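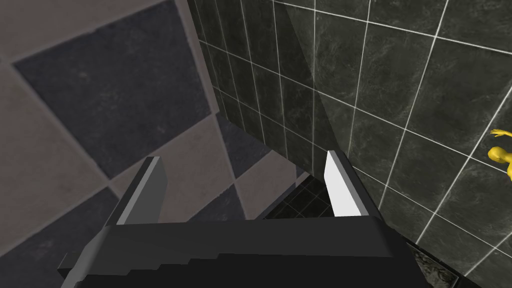
Robot Learning Engineer, Simulation and Control

Vakitz, Dullenham office (three days a week on site, the rest wherever you like)

We write the software that tells a robot arm where to look, where to go and when to close its fingers. Most of our training runs happen in simulated homes, and the policies that come out of them go onto real arms down the hall. We're a team of 12, we've just started on our second generation of manipulation policies, and we need one more person who gets excited about the gap between those two worlds (and would like to make it smaller!).

You'd be working mainly with Renji Arai, who leads control, and Khrystyna Panasiuk, who built most of our simulator tooling and has a long list of things she'd love to hand over or argue about.

What you'd be doing

Our policies run on wrist camera views. That means a lot of close, tilted looks at tile, marble, grout and shadow, often with very little to tell the arm how far away a surface is. Repeating patterns are a special headache. A checkerboard shifted by one full repeat can look nearly the same to a network, and our depth estimates still slip there more often than we'd like. Your first project would be right in the middle of this: better depth and pose estimates from the wrist view, and a planner that knows when to doubt them.

After that, the work spreads out. Some of it is plain engineering:

Making Skotska, our scene generator, faster and easier to script. It now has 61 room layouts, and adding one still takes too many manual steps.

Varying light, surface finishes and camera tilt between episodes, then measuring which of those changes really help on hardware.

Writing replay tools so that anyone on the team can step through a run and see the wrist view next to the planned path and joint commands. 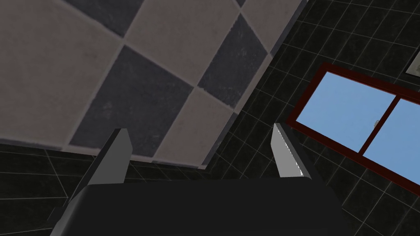
Tuning the low-level controller with Renji so that approach paths stay smooth when the perception side changes its mind halfway.

Running regular tests on the real arms. Tuesday is hardware day, and everybody takes part, including the people who swear they only do math.

What we'd like you to bring

Solid Python, and enough C++ to fix something in a control loop without dreading it. You should have trained a vision or control model that somebody then had to use, and you should be comfortable with coordinate frames, camera calibration and the kind of bug where everything is rotated by 90 degrees.

Experience with a physics simulator is a big plus. Which one doesn't matter much. If you've worked on motion planning, please say so in your application, as we're thin there. A degree is fine, and so is a pile of projects you can talk us through. We have both kinds of people here already.

What you'd get

A permanent full-time job, your own budget for books and conferences, and 15 hours a month set aside for anything you want to try. Teoh, our experiment tracker, began in those hours, and now we can't imagine a week without it. You'd also get a fair share of the GPU cluster from your first day.

How to apply

Send Ifeoma Mohammed a resume and a short note about a robot, model or tool you worked on, with the part that gave you the most trouble. Links to code are welcome. Please skip the formal cover letter.

If it looks like a match, you'll have a call with Ifeoma and Bello Etim, then a paid work sample of 2 hours on one of our recorded simulator runs, then an afternoon with the team. Applications are open through February, and we read them as they come in. Questions about the technical side can go straight to Khrystyna, who is happy to talk before you apply.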